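Minutes, Rest and the Box Score: A Season with the Illoven Women's Basketball Club
Sports Studies, final project report
Submitted 23 June 2019

My question was simple enough to fit on the application form: do players who return early from small injuries get fewer minutes than the coach says they will? I chose it after a season of hearing Illoven's coach, Grażyna Tomaszewski, promise that someone would be "eased in." In my experience as a fan, easing in lasts until the other team scores twice.

The club plays at the Zalewska gym, capacity 700, a figure that has never been tested. I attended 11 home games and wrote down every substitution by hand. The league box scores list minutes too, but they round them, and on one night they gave full playing time to a guard who had stayed home with the flu.

Before each game I asked the coach how long each returning player would be on the floor. She answered every time, with the patience of someone being asked by a student. I then compared her number with mine.

Findings

I had it backwards. Returning players went over their planned minutes in most cases, usually in the fourth quarter and usually when the game was close. The worst miss was the Skatomar game, where a forward with a sore ankle was down for "a few minutes in the first half" and was still out there in overtime. Illoven lost anyway. The coach called the plan "a starting point," and I have used the phrase since about my own deadlines.

Blowouts were the exception. With a big lead or a hopeless deficit, the plan held almost to the minute, which suggests that the plans are fine and the scoreboard is the problem.

Problems with the method

I missed parts of two games, one to a bus and one to a long line for pretzels. My log has some 300 entries, and a few are in handwriting I can no longer defend. The Andent youth team lent me a tracking sheet, but it was built for handball and had no column for fouls. 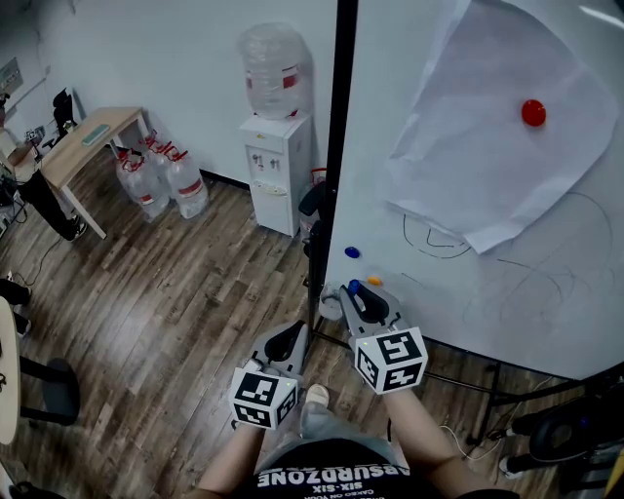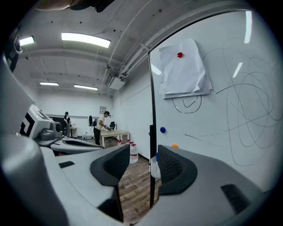
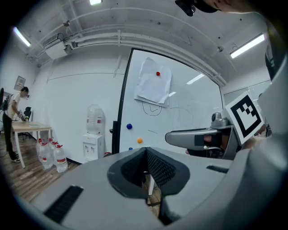 A second season would need a second person at the scorer's end, checking my times while I watch the bench. It would also need a better way of showing the rotation than my spreadsheet, which only I can read. I'd put the lineup on a whiteboard with small magnets, like the blue one and the orange one near the lower edge of the board in the first picture – one color for healthy players, one for those on a limit. The coach has already said she would look at it, as a starting point.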